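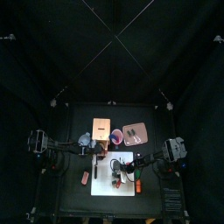
Fig. 4. Black curtains behind a work table and along both sides.

4. Hanging and care of the Jestia curtain

Please read the whole section before you open the fabric bag. The rail must already be mounted and checked as described in section 3. If you bought the curtain without the rail, compare the size of your own rail with the table in section 9.

4.1 What you need

Jestia curtain panels, in the bag
Hook bag (20 hooks for each panel)
Rail, 3000 mm, with end stops
Stepladder with a platform
Clean sheet or paper to put on the floor
Steamer or iron
Soft clothes brush

The Chow cord set is sold separately. You can hang the curtain without it, but then you must open and close the panels by hand. Always pull by the side hem and not by the middle of the fabric.

4.2 Before hanging

1. Wash your hands. Black fabric shows cream, dust and chalk very easily.

2. Put the sheet on the floor and unfold one panel on it. Leave the second panel in the bag until the first is on the rail.

3. Find the top side. It has a stiff tape sewn into it and a small label with the number 3630. The bottom side has a weight cord inside the hem.

4. Find the front side. The front is matte, the back has a weak shine. In daylight the difference is clear. Under a lamp it can be difficult, so turn over one corner and compare the two sides next to each other.

5. Let the panel lie flat for 2 hours. The deep folds from the package will become softer, and steaming takes less time later.

Note: A new panel may have a light smell from the dye. Open a window. The smell goes away after some days.

4.3 Putting in the hooks

1. Begin at one corner of the stiff tape. Push the first hook into the last pocket at the side.

2. Go on along the tape and put one hook in each marked pocket. The marks are sewn with gray thread on the back.

3. Check that all hooks look in the same direction. A hook which is turned will block the glider in the middle of the rail, and you will have to take down the panel again.

4. Pull each hook lightly. It should not come out.

Caution: The points of the hooks are sharp. Do not hold them in your mouth while you stand on the ladder.

4.4 Hanging the panel

One person can do this work, but with two it is much easier. The second person carries the weight of the fabric over the arm and gives it upward slowly.

1. Take off the end stop from one end of the rail.

2. Place the ladder beside this end. Do not lean it on the rail.

3. Hang the first hook in the first glider, then the next one, and push the panel along while you work.

4. When the last hook is in, put the end stop back and tighten the screw by hand until it does not turn. Do not use an electric screwdriver. The plastic breaks.

5. Walk the panel one time to each end. If it stops always at the same place, look there for a turned hook or for a rail joint which is not even (see 3.6).

6. Hang the second panel in the same way, from the other end.

Warning: Keep the fabric away from heaters, halogen lamps and open flame. The fabric is slow to catch fire, but it is not fireproof.

4.5 Overlap at the corners

If you hang curtains on three sides, let the side panel go past the back panel by one hand width. Without this overlap a line of light will show in the corner. The same is true where two panels meet in the middle. Close the gap from behind with the magnets from the Brimero set, or with flat clips. Do not use safety pins. They leave holes which do not close after washing.

4.6 Removing the folds

1. Steam only after the panel hangs. On the floor you make new folds while you remove the old ones.

2. Work on the back side, from top to bottom, with the steamer a hand width away from the fabric.

3. For an iron, use the lowest setting and put a cotton cloth between. The iron makes shiny spots on the matte side, and they stay.

4. Let the panel dry before you pull it together.

4.7 Light on the curtain

Black fabric is not equally black in all places. Where light falls on it, it becomes gray or a little blue, and you see this more on a wide panel which is hung flat. If you want an even background, move the lamp to the side or bring the table forward. Soft pleats also help, as the eye then sees the pleats and not the bright place. 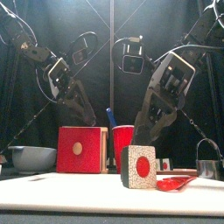
Fig. 5. Black backdrop behind a white tabletop. The center is lighter than the edges.

4.8 Cleaning

Brush the curtain once a month, downward, with the soft brush. A vacuum cleaner is possible with the furniture nozzle and low power.

For washing, take out all hooks first. Wash cold, alone, with liquid soap for dark colors. Powder leaves white lines in the hem. Do not spin fast and do not use the dryer. Hang the panel back on the rail while it is still a little damp, and the weight cord will pull it straight.

Note: In the first wash the water becomes dark. It is normal. After the second wash it should be clear. If it is not, please write to Dandside customer service with the number on the label and the place of purchase.

4.9 Storage

Roll the panels on a cardboard tube with the matte side inside. If you have no tube, fold loosely and change the folds every few months. Keep the hooks in their own bag and not in the fabric.

Section revised 2024-08-16. Changed: 4.3 step 3, 4.6 step 3.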